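6. Two-arm handover check

Do this section after both arms have passed the homing check in section 5. It covers the Hirulbridge build with foam fingers on both grippers.

1. Set both arms to slow mode and clear the tabletop between them.

2. Look over the foam fingers on each gripper. Replace any finger with a tear in the pocketed side.

3. Check that the camera cable has enough slack for a full wrist turn. Tie it to the arm link - never to the gripper plate.

4. Close the upper gripper on the clip. Leave the hook end free.

5. Close the lower gripper on the ring, with the loop standing up between the fingertips.

6. Bring the ring up to the clip in small steps until it hooks, then stop both arms.

CAUTION: Keep hands out of the space between the grippers while either arm has power. The stop button halts motion but does not open the fingers.

NOTE: If the ring tilts as the fingers close, lower the grip force to 70 and repeat step 5. Hermine Eder's build log has settings for thinner rings.

7. Hold this position for 4 seconds and save it as HANDOVER_A.

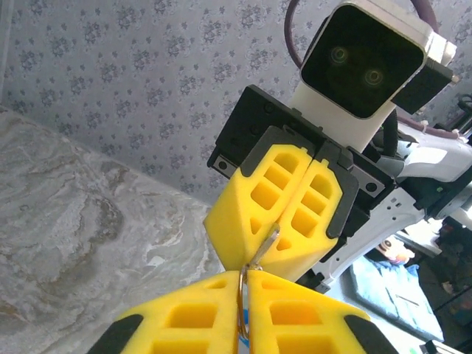 8. Open the lower gripper first, back that arm away, and then open the upper one.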